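**Ticket 1580** - Pikel dish arm, surface check stops with fault 98
Opened 20 Sep 2021 by Kianoush Tabrizi
Assigned: Maarten Van Rooij

**Kianoush:** The arm refuses to set anything down on the drying mat. It touches off, says the surface is out of tolerance and goes home. Same fault as ticket 1485 in August, which was closed as "mat not flat." I didn't buy that then. The arm came with a new wrist sensor from Dewulf that month, and I'd look there first.

**Maarten:** Maybe, but I'm not ordering a sensor on a hunch. Please power the arm down, lay the mat again by hand beside the sink, press it out and repeat the touch-off.
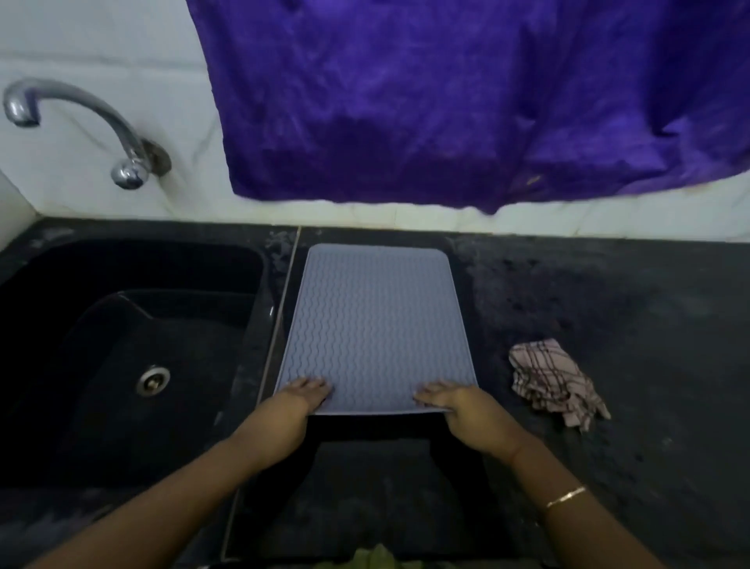 *Mat beside the sink, hands flat on the near edge.*

**Kianoush:** Done. Four touch-offs, two passed. Half a fix is no fix in my book. The Kellano manual says to "ensure a clean surface," without saying how clean or which side of the mat it means.

**Maarten:** Both sides, and the stone under it. Grit lifts the mat and the probe finds the high spot. Use a cloth you can push into the ridges. No spray, please - the Umstead cleaner leaves a film and I don't trust it near the probe tip.

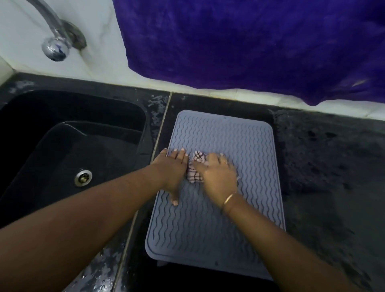 *Checked cloth on the ridges, one hand holding the mat.*

**Kianoush:** Top wiped, then the underside and the counter. Left it 15 minutes before powering up. Six touch-offs, six passes. I'd still like to see it hold for a week before anyone calls this solved. In August it passed on the day too.

**Maarten:** Fair. Leave the ticket open. Press the corners down last, after the middle, and log every touch-off until Friday. If fault 98 comes back on a clean, flat mat, I'll swap the sensor.
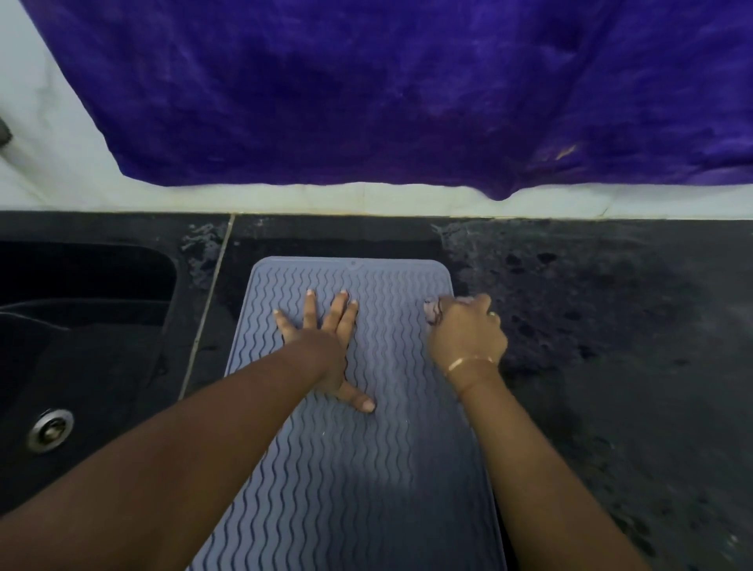 Do I need to run the full calibration again each time the mat is lifted?

Only the touch-off. Full calibration is for when the arm's base or the wrist sensor has been moved.

**Status:** open, waiting on touch-off log. Sensor not cleared.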